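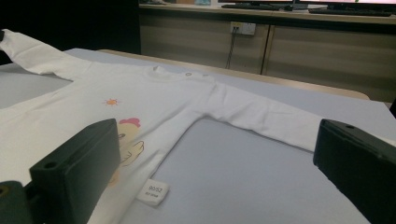 ## "You Never Really Forget the Smell of the Soap": Veerle Bosman on Handing Baby Clothes Along

Veerle Bosman has put the kettle on twice by the time we sit down, because the first time she got talking and let it go cold. It is a gray Tuesday in October, the radiators are ticking, and she is telling me about a cardigan she knitted for her eldest and has since seen on two other children in town.

"One of them was in the line at the bakery," she says. "I nearly said something to the mother, and then I thought, no, Veerle, let the woman buy her bread."

She runs the baby clothes exchange in Trakcombe, which everybody calls the swap, and which started with three families and a hallway full of bags. Parents bring in what their children have outgrown and go home with the next size up. No money changes hands, and you don't have to bring anything to take something. She is firm on that last point.

"People come in so embarrassed the first time. They say, oh, I've only got a couple of hats. I tell them I don't care about the hats! Have you got a baby? Is the baby cold? Then take the snowsuit."

These days roughly 400 families pass through in a year, and the bags have moved out of her hallway and into two rooms above the old Tierney shoe shop. The smallest sizes are always the fullest shelf. A newborn might wear a sleepsuit for 3 weeks, she says, and some never get worn at all, especially when a big baby arrives and skips a size entirely. What she can never get enough of is pants for toddlers, who go through the knees as though they were paid to do it.

I ask what she looks for when a bag comes in, and she is off again, happily. Snaps first. She does them all up and undoes them, every one, since a loose snap is a thing a baby can swallow. Then the cuffs, then the seams under the arms. Stains bother her a good deal less than they bother the people bringing them in.

"Milk comes out if you give it time. Soak it overnight in cool water, hang it in the sun the next day, and then have a look. Carrot is another matter. I've made my peace with carrot."

Matěj Oravec, who has been folding in the next room, puts his head around the door to disagree about the carrot. He first came to the swap when his twins were on the way, and he had bought, he tells me, exactly one blanket. He left with so much that he had to go back for the car.

"I was standing there holding these tiny socks and I couldn't speak," he says. "Veerle just kept putting more things in the bag. She didn't make a fuss about it. She asked me if I'd had lunch."

The twins are in school now, and he still comes by most weeks. He is the one who worked out the present way of sorting, by length in place of age, after a long winter of parents complaining that the labels never matched their children.

Not everything gets passed on. Veerle keeps one drawer at home that she won't let anyone touch, and she laughs when I ask what is in it.

"A yellow hat. A bib that says Saturday. Nothing you'd look at twice! My daughter is expecting in the spring, and she's already told me she wants new things, with no ducks on them. So we'll see. I've washed the hat anyway."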